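Filed under: Bench Notes / Manipulation

Saturday, bench 3. Reran the Eskildsen approach policy on the Dell board, still in its case. The old version came in square to the case wall. The new one picks its yaw from the socket frame. 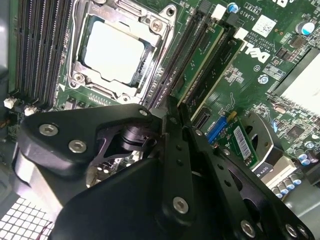
Higinio Ledesma

Wrist view with the socket frame and the processor in it. The heat spreader is close to white under this light, so I masked it and fit on the frame corners only. Six runs, four inside tolerance. Both misses drifted toward the memory slots. Next: dim the lamp, repeat, send logs to Lakelero.

We use cookies to remember your settings. Accept / Manage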